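Pristel moves household textiles into Ulombridge test rooms

Pristel, the home furnishing supplier, has moved its throw and blanket trials out of the laboratory and into furnished rooms at its Ulombridge site. The change took effect in March and covers fleece, knitted and woven throws sold for use on sofas and footstools.

Until now the company assessed blankets on a flat bench, folded to a standard size. The method gives repeatable figures for pilling and shedding but says little about how a throw sits on upholstery, how far it slides, or how much lint it leaves on a textured cover. The new procedure places each sample on fabric seating and leaves it there through a four-week cycle of folding, spreading and bunching.

The first series comprises 168 samples. Fleece makes up the largest group, as it accounts for most of the customer complaints Pristel receives about fiber transfer. Weights run up to 295 grams per square meter, the heaviest grade in the current Lokari range. Red and other saturated colors are tested against pale covers, where loose fibers are easiest to count and any color transfer shows early. 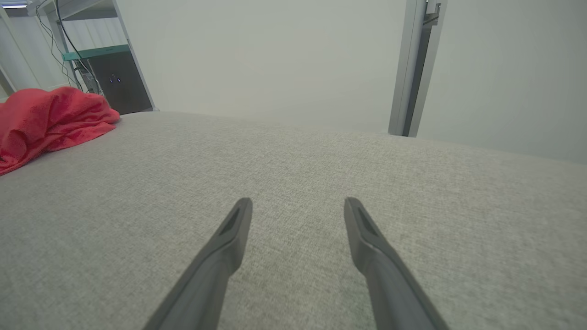
A red fleece blanket on light gray upholstery at Ulombridge.

Each sample is scored on three points: fiber left on the cover, change in the pile along repeated creases, and movement from the starting position. Fiber is lifted with adhesive tape from a marked area and weighed. Crease wear is graded by eye under fixed lighting, against a set of reference swatches cut from unused stock.

Movement is the newest of the measurements. A throw is laid with one edge on a reference line, and the distance is read at the end of each day. Early readings suggest that speckled weaves hold fleece better than smooth covers – the difference was largest with the lighter grades. Pristel has not published the readings and says the cover fabrics will need to be tested separately before the result can be used in product information.

Samples left bunched are treated as a separate group from those folded after use. According to the test plan, bunching puts uneven pressure on the pile and can set creases that remain after washing. Both groups are laundered on the same program at the midpoint of the cycle and dried flat.

Lokari throws now on sale are not affected, and no item has been withdrawn. The care label will stay the same at least until the first series is complete. A revised label may add a line on washing new fleece before it is placed on pale upholstery – the current wording covers only temperature and drying.

Bright, the retailer that carries the Lokari range, will receive the results by color and weight. It has asked for a short version to use on shelf tickets. The second series, covering cotton and wool blends, is scheduled to start when the rooms become free, and will use the same seating with new covers.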